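How to run a block-sorting demo on open day

We ran this in July at the Stundomance workshop and it survived 63 visitors, most of them under ten and all of them with opinions.

What you need: the arm, a wooden board bolted to the table, eight colored blocks, and one person who can talk while things go wrong. Ours was Edem Sarpong.

1. Fix the board first, then calibrate. Khang Từ did it the other way around and got to spend his lunch doing it again.

2. Stick the marker on the table next to the board. Tell visitors not to lean on it. They will lean on it.

3. Let a visitor scatter the blocks. Keep them at least a hand's width apart – kids love building a tower, and the gripper does not.

4. Set the speed to 8 percent. It looks painfully slow on the bench and quite fast enough to a parent.

5. Start the color routine. The goal is one pair per color, the two blocks side by side. A full run takes nearly 90 seconds, so have a story ready. Edem's is about a dishwasher and gets longer every year.

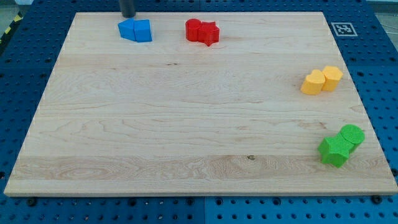
Blue, red, yellow and green, each with its partner.

6. Ask the crowd which pair comes next before you press anything. Someone will say purple.

7. Between groups, park the arm and collect the blocks. Check pockets if you're one short. Duyên Tăng keeps a bag of spares under the desk, mostly stars.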